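Drotosard (software)

Drotosard is a software package for checking and filtering recordings made with hand-held gripper tools before they are used to train robot control policies. It is developed by Pinwood and is the successor to an in-house set of scripts called Skiltus. The package reads wrist-view video, estimates how far the gripper fingers are open in each frame, and rejects recordings in which that estimate looks unreliable. Claims made for it are broader than the published evidence supports.

Background

Policies trained by imitation need two things from each recording: what the camera saw and what the hand did. With a hand-held tool there is no motor reporting its own position, so the finger opening is often worked out from the video. Errors at this step are hard to spot later. A policy trained on a finger width that lags by a few frames may still reach for objects convincingly and then close too late.

Skiltus dealt with this by matching the outline of each finger against a stored template. It worked well on the tool it was written for and poorly on most others. Pinwood began replacing it in January, and the first release of Drotosard followed on July 27, 2022.

How it works

The program runs in three stages. The first finds the fingers in the image and fits a line to the inner edge of each pad. The second turns the distance between those lines into an opening width, using a short calibration clip in which the tool is fully opened and fully closed. The third compares the width over time with a model of how fast a human hand can plausibly move the fingers. Recordings that break the limit are set aside for review.

The edge fit is the weak part. Drotosard's documentation describes the pads as "high-contrast landmarks," which is true of clean dark pads against a pale background. Rubber facing collects lint, and its edges fray with use, so the border the program is looking for becomes less straight over time. The manual recommends cleaning the pads before calibration but gives no figures for how much difference it makes. 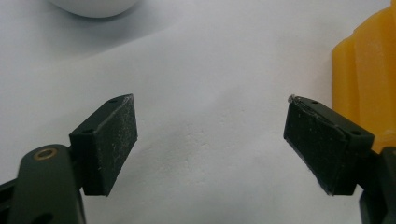

Gripper fingers open over a white surface. Dust shows on both pad faces, and the rubber is frayed at a corner of the right pad.

Shadows cause a related problem. On a plain white sheet, the shadow under a finger can be mistaken for part of the pad, which makes the opening read narrower than it is. A later version added a brightness check intended to separate the two. It is turned off by default, and users who turn it on report slower processing.

Evaluation

Pinwood's main test used 3,000 recordings, of which Drotosard accepted 2,188. The company reported that its accept and reject decisions agreed with those of human reviewers 96 percent of the time. The figure has been widely repeated and needs some care. The reviewers were shown the program's decision before giving their own, a design that tends to push agreement up. All of the recordings also came from one model of tool, used on tabletops under indoor light.

Covadonga Calvo, who maintains the open-source planning library Gunawan, repeated part of the test with the program's decisions hidden. Agreement was lower, and most of the disagreements were good recordings that Drotosard had thrown out. She argued that the filter removes fast, confident motions more often than hesitant ones, leaving a training set that teaches slowness. Pinwood replied that the speed limit can be adjusted. It has not published results at other settings.

Whether filtering improves the trained policy is a separate question, and a mostly open one. The only comparison released by the company covered seven tasks, with no repeat training runs, so differences between the filtered and unfiltered policies could be due to chance.

Use with other software

Drotosard can export to Gunawan's trajectory format. The export drops the confidence score attached to each width estimate, and planning code downstream therefore treats a poor estimate the same as a good one. A request to keep the score remains open. Skiltus files can be imported, although their calibration data has to be recorded again.

See also

Imitation learning
Camera calibration
Visual servoing
Data cleaning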